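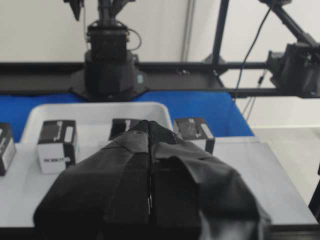

Why do things look smaller when they are far away?

Light from an object enters the eye from its top and from its bottom. These two lines of light meet at an angle. When the object is close, the angle is wide. When it is far, the angle is narrow, and the picture made inside the eye is small.

The size of the angle

Suppose a lamp post is 22 feet tall. Seen from across the street, it takes up a large part of your view. Seen from 2000 feet away, it can be hidden behind a fingertip held at arm's length. The post is still 22 feet tall. Only the angle has changed.

There is a simple rule for this. When something is a long way off and you double the distance, it looks half as tall. Double the distance again and it looks a quarter as tall.

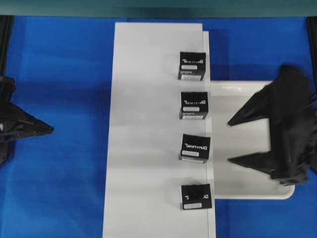 A long white sheet on a blue tabletop.

Lines that seem to meet

The rails of a train track stay the same distance apart. If they did not, the train would fall off. To a person standing between them, the far part of the track looks narrower than the near part, and the rails seem to join at a point. Artists call this the vanishing point. On flat ground it sits on the horizon, level with your eyes.
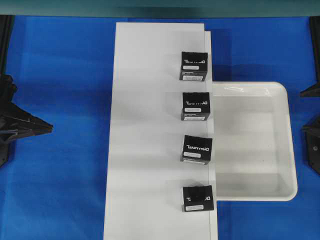 Size is one clue to distance, and shadow is another. An object that stands up from a surface blocks some of the light and leaves a darker patch beside it. The brain uses that patch to judge height. The patch can be very thin — the narrow raised ledge along the right side of the white board has only a faint line of shadow on its outer side. Shadows on the ground work the same way, and they grow longer when the sun is low.

Two eyes

Your eyes are set a short distance apart, so each one gets a slightly different view. The brain compares the two. Hold up a pencil and close one eye, then the other. The pencil seems to jump sideways. Move it farther away and the jump gets smaller. 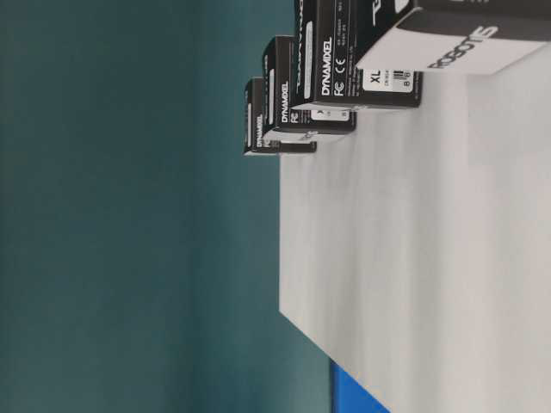

Boxes in a row. The farther ones look smaller.

Words to know

Angle: the amount of opening between two lines that meet.
Horizon: the line where the land or sea seems to meet the sky.
Vanishing point: the place in a picture where lines running away from you seem to meet.

Text by Vesela Dervishi. Checked by Brahim Hajji. Updated February 1, 2024.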